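**Progress report to the Yule Fund – Clinditcombe song project**
Thursday, November 10, 2022
Prepared by Boglárka Virág, project lead

We're past the halfway mark and I'm very glad to say the songs are coming. When we applied, the plan was to pair local singers who'd only ever performed in pubs and kitchens with a working songwriter, and to see what they could make together by spring. I'd have been happy with rough sketches by now. We have finished songs, and a couple of them have been stuck in my head for weeks.

## Writing sessions

Hüsnü Çetinkaya has led every session since September. He starts with guitars down and everyone talking, and the first line usually turns up somewhere in the conversation (one came from a complaint about the Hovum bus). He's strict about second verses, which the group grumbled about at first and now enforce on each other!

There are 12 regular writers. Most had never sung harmony before, so we added a short part-singing slot at the start of each evening. It wasn't in the original plan and it has become the bit people turn up early for. The sound of the room when the low voices come in under "Salt on the Step" is really something, and I hope you'll visit and hear it.

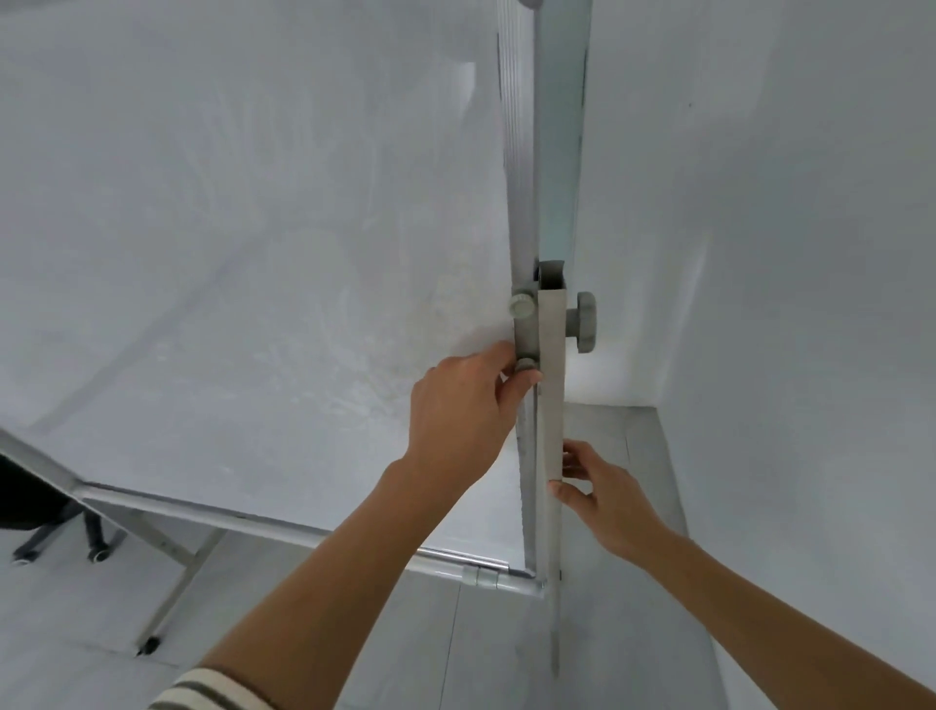 *Hands on the clamp, beside the white board.*

We lost one session when the heating failed, and made it up the following week with a longer evening. Attendance dipped over half-term and came back straight afterwards.

## Recording

We booked 2 days at Idix and have used the first. The group recorded 4 songs, all live in one room with very few overdubs. Hüsnü wanted to keep the breaths and the chair creaks, and having heard the rough mixes I agree with him – they sound like people singing to each other. The second day is held for the new year, when we'd like to add fiddle to the slower pieces and try the long ballad again. It was too fast the first time, and we all knew it by the second chorus.

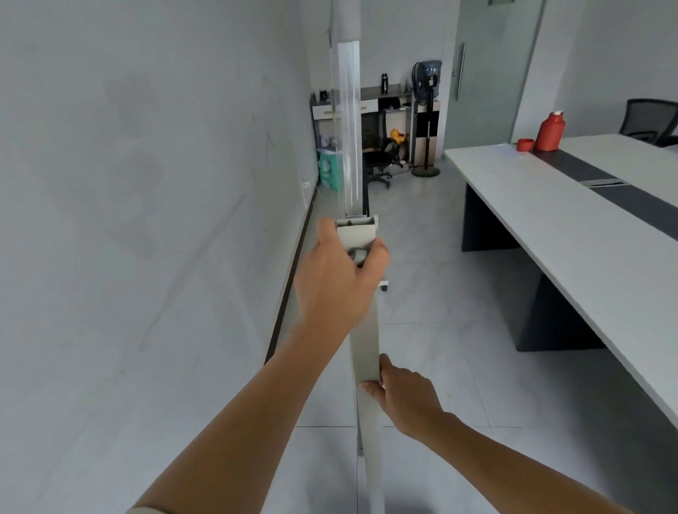

## Money

Spending is on track, with one change to ask you about. The travel line is underspent by £700, as so many of the writers now share lifts from Hovum. We would like to move that sum to mixing, where the live recordings need more hours than we allowed. No other lines are affected.

## What comes next

- A small concert for families and friends in Clinditcombe, with every writer singing lead at least once
- A printed songbook with words and chords; the typing up is well under way
- A second block of harmony evenings, open to newcomers

Could you let me know about the travel money before we confirm the mixing dates? Rough mixes are ready to send whenever you'd like them.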